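Home Reviews Club Diary Kit List Contact
Search this site Go

Bakalis hand: a term of washing up
May
By Elaine Barbosa

We've had the Bakalis on our arm since the start of term and I've been putting off writing this up, mostly because every time I sit down to do it someone in the club gets it doing something new and I have to go and look.

For anyone who hasn't followed the diary, our student project this year is the dishes. Take a plate from the rack, put it back in the rack, don't break it. The Olham students picked the task themselves (I would have gone for something with fewer wet bits) and we'd got as far as we were going to get with the old Skiltano gripper, which is a solid thing but hopeless on anything flat. It would pinch the rim of a plate and the plate would swing round like a pub sign.

With proper fingers it's a different game! Lakshmi Panicker had the hand closing on a plate edge by her second session, and the thumb does most of the clever work. We ran 105 attempts over the term with plates lying flat, easily the hardest way round, and the gentle grip setting was so much better than the firm one that we've stopped using firm at all. The fingertips have held up well too. I expected to be ordering spares by half term and the bag is still sealed.

Grumbles. The manual is 200 pages long and the bit you want, on setting the zero position, is near the back under "storage". Warm-up takes 15 minutes if you follow it to the letter, a big bite out of a lunchtime club. The wrist bolts need checking every session. And the cables! They loop out at the wrist and will find any tap, handle or sleeve within reach. Linholm sell a sleeve to tidy them up and I'd put it on the order from day one.

Software is good. The students write in Python, the examples run as printed, and when we got stuck on the thumb limits the support people wrote back the same afternoon with a fix that worked.

Would I buy it again for a school club? Yes, if you already have an arm and someone patient to look after it.
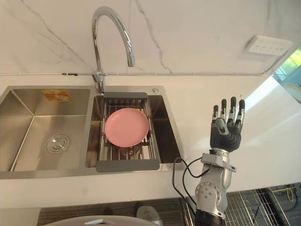

Next term we want to try mugs, and Lakshmi is keen on cutlery. I've said mugs first. I'll add to this once we've got through another 100 attempts.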